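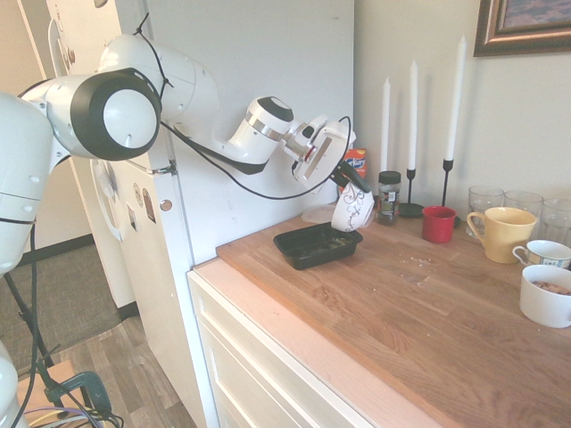
The Cereal Morning

Poppy Fothergill woke at 7 with a plan, and by the time she reached the kitchen it had grown into two plans and a song.

It was her last morning in Handeton! The train to Jaltine went at noon, and before then she meant to have the longest, grandest breakfast the old house had ever put up with. She had been there since November, looking after the place for her aunt, and she had fallen in love with all of it - the fridge with its magnets, the wooden worktop, even the picture in its brown and gold frame.

"Toast first," she told the kettle. "Or cereal. No - cereal!"
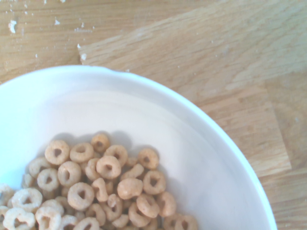 Oat rings, no milk yet.

She had eaten them that way when she was four, dry, one at a time, and her aunt used to call each ring a wish. Poppy had wished for a pony, a boat, a brother and then, quite suddenly, a kitchen of her own. The new flat had one. It was tiny and the window stuck, and she could hardly wait! 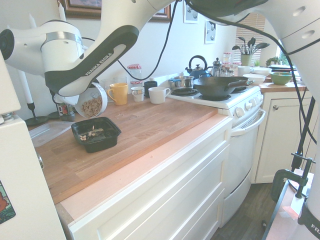 The mugs were the hardest thing to leave. Her aunt had written to say she must choose one to take with her, any one she liked, and Poppy had been putting it off for a week. The black one was handsome. The little white one with the patterned band was lovely to hold, but it would never survive the train. And then there was the yellow one, standing by the wall like a bit of summer, and of course it had been the yellow one all along.

She wrapped it in her thickest jumper and ran upstairs to find her other shoe.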